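How Does a Robot Learn to Fold a Shirt?

Chapter 6 of the Plulteo Young Makers pages
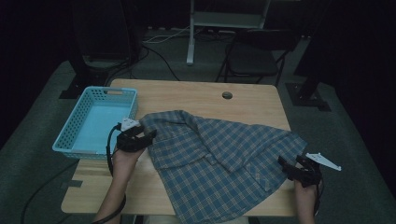
Think back to the first time you tried to tie your shoes. Somebody probably knelt down next to you and showed you, slowly, with big floppy loops. Then they showed you again. And then you had a go yourself, and the whole thing fell apart, and you needed to see it one more time. That is a perfectly good way to learn, and it is very close to the way some robots learn, too.

In the last chapter we met robots that do exactly the same move all day long. A robot in a car factory might pick up a door, turn, and put the door down, and the next door will be waiting in exactly the same spot. For a job like that, a person can write out every step ahead of time. Move the arm this far. Close the hand. Turn. Open the hand. Easy enough! (Well, easy once you have had plenty of practice at it.)

But now think about a shirt. Take one of yours out of the drawer and drop it on the bed. Look at the shape it makes. Pick it up and drop it again, and you will get a different shape -- maybe a sleeve is hiding underneath this time, or the collar has flipped over. You could drop that shirt 1,000 times and never see the very same heap twice. How would you write out the steps for that? You would need a new set of steps for every heap, and you would be writing until you were very old.

So the people who build robots for jobs like this do something different. They collect examples.

What is an example?

An example is one complete try at a job, saved so that a computer can study it later. For shirt folding, it starts with the shirt in a muddle on the table and ends with the shirt folded. In between is everything that happened: what the camera could see, where each hand was, and when the hands squeezed or let go.

At the Drondstead learning lab, a person does the folding. You might think they would just use their fingers, the way you and I would, but fingers are amazing things and most robots don't have any nearly so clever. Many robots have grippers, which are a bit like a pair of tongs or a crab's claw. If the robot watched your fingers doing something tricky, like rolling a cuff between finger and thumb, it would have no way to copy you.

That is why the folder holds a gripper in each hand. Now the person can only pinch and let go, pinch and let go, just as the robot will have to. It feels very silly at first. You can try it at home with two pairs of kitchen tongs (ask a grown-up which ones you may borrow) and an old T-shirt. Most people get terribly cross with the sleeves!

How does the computer know where the hands are?

There is more than one way to do it. Some grippers have little markers on them, with a shape or a color that is easy for a camera to find. Some have a small camera of their own. Some have sensors inside that can feel when they are being tipped or turned, a bit like the ones in a phone that know when you have turned the screen sideways. Whichever way is used, the computer ends up with a long list that says: at this moment the left hand was here, and the right hand was there, and the left one was closed.

Put that list side by side with the video and you have something very useful. The video says "this is what the shirt looked like," and the list says "and this is what the hands did about it."

Why so many?

One example would teach the robot about one heap of shirt. That isn't much help. In our first batch at Drondstead there were 200 examples, made with 17 different shirts: big ones, small ones, stripy ones, plaid ones, and one very slippery one that everybody dreaded. The folders started with the shirt twisted, or upside down, or inside out, so the computer would see lots of different kinds of muddle.

The wobbly tries can be useful, too. Suppose a folder loses hold of a sleeve and has to reach back and pinch it again. Should we throw that one away? Often we keep it, and here is why. The robot is going to drop sleeves. If it has only ever seen perfect folding, it won't know what to do when things go a bit wrong, and it might just carry on folding nothing at all. If it has seen a person fix a dropped sleeve, it has a chance of fixing its own.

And then the robot has a try

When there are enough examples, the computer goes through them over and over, looking for patterns. When the shirt looks like this, the hands usually go there. It makes a guess, checks the guess against what the person really did, and changes itself a tiny bit so the next guess will be closer. This part is called training, and it can take days.

After that comes the test, with a shirt the robot has never seen before. Our robot is named Mallance, and its first test shirt ended up on the floor. So back we went to make more examples, mostly of sleeves. By October, Mallance could fold a T-shirt, slowly, and it still needs a lot more practice with collars.

Words to remember

Example: one whole try at a job, saved for a computer to study.
Gripper: a robot's hand, often with two jaws that pinch.
Training: the time when a computer looks for patterns in its examples.

Next chapter: Can a robot tell a sock from a glove?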